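Magazine > Making & Playing > Features

Search the magazine
Enter a keyword

The Smallest Drum in the Room

By Ladi Nwosu

I went to Flernstead last December to write about big drums, the kind you feel in your ribs from across a parking lot. I came home talking about one I could have carried under my arm. My family is still hearing about it.

The Flirarley drumming group meets upstairs in the old Jondeck building, above a shop that sells zippers and thread (you go in through the side door, and the stairs are steeper than they look). I had 20 minutes before the session began and a plan to spend them on the giants along the back wall. Then Chiyo Shimada, who has taught there for years, asked if I wanted to see what the beginners start on, and that was the end of my plan. 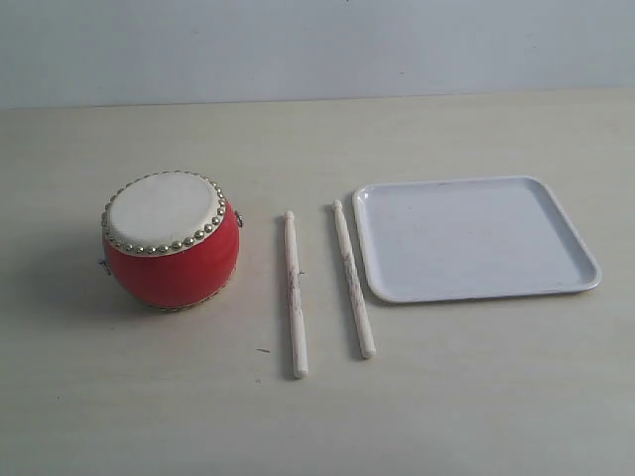

The Percussion Table

A little red drum, a pair of plain wooden sticks, a white tray. I don't know what I was expecting, but I laughed out loud from pure pleasure. It's such a cheerful thing! The red is glossy and deep, like a candy apple, and the body swells out in the middle the way a barrel does, so your hands want to go around it before you've even thought about playing.

Then you notice the tacks. They run around the edge of the drumhead in a close ring, small and round and gold, and they catch the light like beads. On a drum this size they give the whole thing a dressed-up look, as if it had been asked to a wedding. I'm used to drums with rods and lugs and a key you lose every other week, and I had forgotten how good a plain tacked rim can look.

"People always touch the tacks first," Chiyo told me. "Grown men, bank managers, everybody. They run a finger around the edge and then they ask how much it costs."

I had already done the first part and was working up to the second.

The sticks deserve a word too. They're pale, with no shine to them, and each has a little rounded tip at one end. Mine at home are varnished and they slide all over the place once my hands warm up. Bare wood has a bit of grip to it. It also picks up marks, and I like that about it – a pair of sticks should look as though it has been somewhere. If you find a splinter starting to lift, go over it with fine sandpaper before you play and wipe off the dust with a dry cloth.

What comes out of a small drum

I should say right away that you won't get thunder. A small head gives you a short, bright note with very little tail, and every mistake you make is right there for the room to hear. This is wonderful for learning! On the big drums at the back I could be late by a hair and the boom covered for me. On a little one I was late and that was that.

Babatunde Adebisi, who came to the group after 20 years of playing talking drum and djembe with his brothers, thinks everyone should go back to a small drum for a week each year. He had me play one soft stroke with the right hand and one with the left, over and over, until they matched. It took much longer than I'd like to admit in print. My left hand has opinions.

He also showed me how much changes when you move in from the middle of the head toward the edge. The middle is rounder and lower. Out near the tacks the note gets thin and sharp, and if you go too far you start hitting the rim, so leave the tacks alone and let them look pretty. After a while we had something close to a tune going between two spots on one head, and Nneka Ugwu came over from the other side of the room and started clapping a cross-rhythm that I promptly fell off.
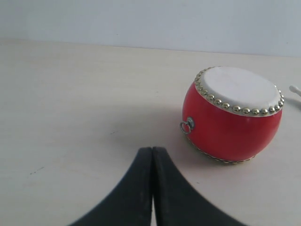

Rings, skin and a good place to sit

Look at the side and you'll find a metal ring hanging from a small round plate. I love these. They give the eye somewhere to rest on all that red, and they're a sweet echo of the hardware on much larger drums. Ikechukwu Nwankwo, the group's repair man (he also fixed my coat zipper with pliers, thank you, Ikechukwu), puts a scrap of felt behind a ring if it buzzes when the drum is struck. He doesn't recommend lifting a drum by its rings, whatever the size. Two hands on the body, every time.

His other advice is the sort you'd give for a good wooden bowl. Keep it away from radiators and sunny windowsills. Dust around the tacks with a soft, dry paintbrush. Never oil the head. If a tack works loose, press it back with your thumb and a folded cloth, and if it won't stay, take it to somebody who knows what they're doing.

For playing at home, set the drum upright on a steady table at a height where your elbows can hang. A folded dish towel underneath takes the rattle out of the tabletop, and the people downstairs will be grateful. I now practice at the kitchen counter while the rice cooks. Two strokes, rest, two strokes, rest. The left hand is coming along.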